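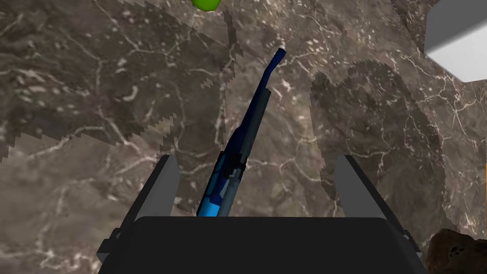
Nurex kitchen pack, wrist view, default render settings. Marble counter, blue long-handled thing, gripper at the bottom.

Stop buying simulated kitchens by the pound

I've had the Nurex kitchen pack on my machine since July and I keep getting asked if it's worth the money. Short answer, yes for some people. Longer answer is that I think the whole way these packs get sold is backwards, and Nurex is a good one to complain about precisely since it's one of the better ones.

What you get. 3,003 scene layouts, a gripper model that loads without a fight, a task runner, and a license at 300 a seat. The store page leads with the layouts number, huge type, above everything else. Fine. Somebody in marketing knows what sells. But look at a render from the wrist and ask what a layout is. A counter texture, a light, a handful of things thrown on it. Change the marble and nudge the light and you have another one for the brochure.

Marble first, while we're on it. White veins everywhere, crackly, forking all over the brown. Pretty. Also a nasty thing to put behind thin objects, and I count that in the pack's favor. Most of our segmentation was tuned on plain gray tabletops and it fell over on the veins in an afternoon. Good. That's what I paid for. A background that gives the vision side a hard time is worth more to me than another thousand rooms.

Shadows are the other way around. Stair steps. Big dark patches with saw-tooth edges right across the stone, and at the default setting they're in a lot of what I've rendered. No real lamp does that. A policy trained on it could learn that shadow edges have corners, and then you ship it to a building with a window. You can turn the shadow resolution up, the setting is there, three menus down, and the frame rate drops badly when you do. So the advertised speed is for the jagged version. Anouk Geerts, who runs evaluations down the hall from me, calls the defualts a demo mode and I'd agree, except a demo should look better than the product.

Objects. 137 of them. Here I'm going to be unfair. The blue one in the render, long and slender, fat light-blue end by the gripper, going navy toward the tip. Stick vacuum? Some kind of handled tool? I've looked at it for weeks and would not bet lunch on it. Same for the brown lumpy thing at the right corner. Bread, rock, chunk of wood, take your pick. Now, the shape of the blue one is great for grasping work. Long, tilted, a second tube running beside it, joints in the middle. Awkward to pick up in all the ways that matter. But if my instruction string has to name it, I need to know what the artist thought it was, and so does the annotator, and so does whoever reads the success numbers later.

And scale. A stick vacuum at that size next to a gripper is a toy. Maybe it is one! Say so in the object sheet then. The sheet gives mass and friction and a file name and nothing a person would call a description.

Teodoro Sotomayor disagrees with me on all this, loudly. His line is that clutter is clutter, the arm doesn't care what a thing is called, and a weird object teaches you as much as a mug. For pure grasping he's right. We ran his grasping set on the pack and got useful failures out of it, fast, with no broken hardware. If that's your job go spend the 300.

But the store page says "household tasks." Over 100 of them. A household task has a noun in it. Put the what in the where. Hard to grade that when the what is a shrug.

I had the Ho pack before this one. Fewer rooms, duller stone, slower to load, support was basically Hsiu-ying Huang answering mail at 6 a.m. But every object had a plain name, real measurements, and a line on what you do with it. I got more finished work out of it. I miss it, sort of. Not the loading times.

So what would I like to pay for. A smaller pack, a third the layouts even, with the shadows fixed at the default. An object sheet written by someone who has stood in a kitchen. Speed quoted at the setting you'd train on. A list of which scenes share a counter and a light so I can keep my test split clean, which right now I am doing by eye, badly, at night. I'd pay double for that and I don't think I'm alone.

Until then read the small numbers before the big one. Open ten renders from the wrist camera, not the glossy room shots. Try to name everything on the counter. If you can't, ask the vendor, and see how long the reply takes. Mine's been open two weeks.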